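Table basse en bois huilé : des auréoles blanches partout, je ponce ou je prie ?

Posée dans Entretien du bois, 2 réponses, 443 vues

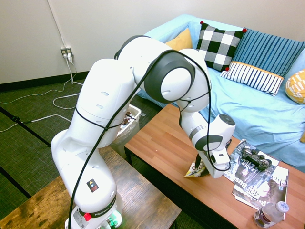
Comment enlever une auréole blanche laissée par une tasse sur un plateau huilé, sans refaire tout le plateau ?

En frottant la marque avec un chiffon et un peu d'huile d'entretien, dans le sens du fil, puis en laissant sécher une nuit. Si elle est encore visible le lendemain, laine d'acier 0000, très léger, et on remet de l'huile.

Voilà, ça c'est la version courte, que j'ai trouvée dans la notice du pot. La version longue : j'ai suivi la notice et il me reste des ronds. Moins blancs, je le reconnais, mais bien ronds. Le plateau est huilé depuis janvier avec de l'huile Dristwood incolore, deux couches, essuyées au bout de vingt minutes comme demandé. Ma belle-famille considère les sous-verres comme une atteinte aux libertés, d'où le problème.

J'ai essayé dans l'ordre : l'huile seule, la mayonnaise (merci internet, le salon a senti le pique-nique pendant deux jours), puis le sèche-cheveux. La mayonnaise a surtout intéressé le chat.

Est-ce que je dois poncer tout le plateau ou est-ce qu'on peut reprendre seulement les endroits abîmés ? Et si je ponce, à quel grain ? J'ai du 80 et du 240 dans le garage, rien entre les deux.

Uriel Urrutia

Réponse de Pedine (acceptée par l'auteur)

Laissez le 80 au garage, vous en auriez pour le week-end à effacer les rayures.

Une marque blanche, c'est de l'humidité prise dans la finition. Une marque noire, c'est descendu dans le bois et là on change de conversation. Les vôtres sont blanches, donc une reprise locale suffit, c'est tout l'avantage de l'huile sur le vernis.

Commencez par dégraisser, vu l'épisode mayonnaise. Un chiffon à peine humide avec une goutte de savon noir, on essuie, on laisse sécher jusqu'au lendemain. Ensuite votre 240 à la main, sur une cale, toujours dans le fil, en débordant largement autour du rond pour ne pas vous retrouver avec une cuvette mate au milieu d'un plateau satiné. Dépoussiérez bien. Une couche d'huile très mince, quinze minutes, on essuie tout ce qui n'a pas pénétré, et quand je dis tout c'est tout — l'huile qui reste en surface colle et marquera à la première tasse.

Attendez 36 heures et regardez en lumière rasante. Si la zone paraît plus claire que le reste, deuxième couche, pareil. Si elle paraît encore plus claire après ça, passez une couche fine sur tout le plateau, la différence se fond.

Pour les chiffons imbibés d'huile : à plat dehors, ou dans un bocal d'eau fermé. Jamais en boule dans la poubelle, ça peut prendre feu tout seul. Mon beau-frère a perdu un seau et une partie de sa dignité.

Sinon Núñez, le droguiste près de chez moi, vend des petits flacons d'huile-cire dure. Ça résiste mieux aux tasses, mais vérifiez que ça accroche sur votre huile, essayez d'abord sous le plateau.

Réponse de Wurkov

Chez nous on met du dentifrice. Ça marche très bien. Enfin sur du vernis, sur de l'huilé je sais pas. Sinon une nappe.

Commentaire de Uriel Urrutia sur la réponse de Pedine

Fait sur les deux plus gros ronds, 240 et une couche fine. Le premier a disparu, le second se devine si on sait où chercher, et bien sûr je sais où chercher. Deuxième couche ce soir. La nappe de Wurkov reste à l'étude.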